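Bawa to bring brim stiffening in-house for sun hat range

Hat maker Bawa is to move brim stiffening for its sun hat range from an outside finisher, Sturo, to its own works from July. The change covers adult and child sizes and applies to woven cotton styles only. Felt and straw hats will still be sent out.

The new line uses a water-based stiffener applied by roller, followed by two passes through a heated press. Under the previous method the brims were dipped and left on racks to dry, a process that took up to four hours per batch. Bawa says the roller method puts less stiffener into the cloth and gives a more even finish near the sweatband seam, where dipped brims tended to go hard.

Output is planned at 2,000 brims a week once both presses are running. Trial batches were made in 49 colour and size combinations – the darkest shades needed a lower press temperature to avoid shine along the stitching.
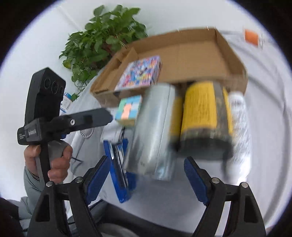 Juwita Liem questioned whether a rolled brim would keep its shape after repeated washing, and said that wash results for the child sizes should be issued before shops place their autumn orders. She added that the care label would need new wording if the cloth could no longer be tumble dried.

Bawa has confirmed that the label is under review. Wash tests on the first trial batches are being carried out at 30 and 40 degrees, with brim droop measured at the front and sides after each cycle. Results will be sent to stockists with the revised size chart.

Prices for existing orders are unchanged. Hats finished by the old method will be sold under their current product codes until stock runs out, and the rolled versions will carry the suffix R on the swing ticket and outer carton.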